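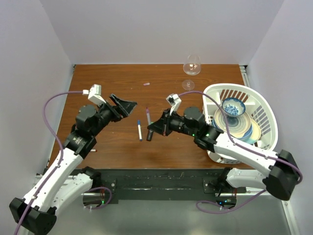 Two-arm bench: where we are in March

The two-arm bench in the back bay of the Vistell workshop is now wired, walled in and moving. Members have been asking what it is for and when they can have a go, so this is a short account of the build so far, with a list of what still needs doing.

The idea came from Pranab Weerasinghe, who wanted something that could sort the clutter left on a shared table at the end of the day. Pens go in one place and crockery in another. He and Gorazd Dervishi have done most of the assembly, with other members joining in on the Saturday sessions.

The table

The top is wood, with the grain running left to right. It came out of a sideboard that Gorazd had been given, dated 1929 on the underside. He sanded off the old varnish and put on two thin coats of oil. We talked about painting it grey to make things easier for the software, but the cameras cope well with the reddish brown and it would have been a pity to cover it.

The walls at the back and sides are there to keep the background plain. Before they went up, the cameras could see the coat hooks and anyone walking past to the kettle, and the software kept picking out coats as objects. The pale lavender grey was the end of a tin from the corridor. It is matt, which matters more than the colour. A gloss wall gives bright patches that move as the arms move.

The arms

Both arms are fixed at the front edge, one left and one right, and reach in over the table. They came as kits from Ikovby and went together without much trouble, apart from the left elbow, which had to come apart again when we found a washer on the floor. If you are building one of these yourself, do up the forearm screws loosely at first and tighten them only when the whole arm swings freely. We did ours fully tight from the start and had to back them all off.

The grippers have two fingers each. The right one has the better fingertips at the moment and does most of the pen work. The left one still closes slightly off centre, and Pranab has a new part on the printer.

Cables

Each arm carries a small camera above its gripper, and the camera cable has to follow the arm all the way back. This took longer than any other part of the job. Too short and it pulls out when the arm stretches. Too long and it drags through whatever is on the table. We bought purple cable so that it could be told apart from the power leads, and left a wide curve at each wrist. On the right the cable still passes across the basket when the arm is reaching for the middle, and it can catch on a plate. We want a clip halfway along the forearm before anyone tries fast moves with crockery in place.

What it practises on

Marker pens, a wine glass, and a white plastic basket with plates and a bowl in it. The pens are the easy end of the job, though they are harder when they lie close together, as the fingers need room on both sides. Caps are a nuisance. A loose one is small, rolls away and is easily missed by the software. The glass is the hard end. The cameras see the wall through it, and so far we only ask the arms to keep clear of it.

Gorazd keeps the log, which stands at 193 runs. The last 23 were done with the basket on the right.

Still to do

Fit the cable clip on the right forearm.
Replace the left gripper part and check that it closes square.
Tidy the wiring around the base units under the front beam.
Make a cover for the bench for when the saw is in use next door – the Fitzgerald room makes a lot of dust.
Write a proper start-up sheet, with the order for switching on.

Using the bench

Please do not switch it on by yourself yet. Two people need to be present, one at the keyboard and one at the stop button, and one of them should be Gorazd or Pranab. Keep your hands off the table while the power is on, even if the arms are still. If you move the basket, tell whoever is running it.

The next session is on Saturday at 2. Spare crockery is welcome, preferably plain and unloved. We have enough pens.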